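Ticket 773 — Plivgate handheld, store price wrong after update
Opened by: Sioned Morris
Status: waiting on vendor

Thursday, 9:40. Lida bundle shows at 600 credits in the Plivgate store but charges 773 at checkout. Same result on firmware 6 and after a full reset.
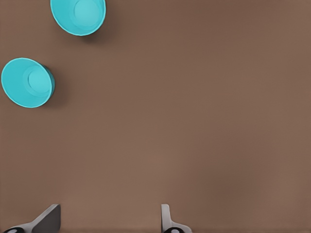

11:15, Blair MacRitchie. Cleared the store cache and signed in again. Listing now says 773. Two other accounts still see the old price — both set to the Pollock region. Sent logs to Rernex and asked for a refund of the difference.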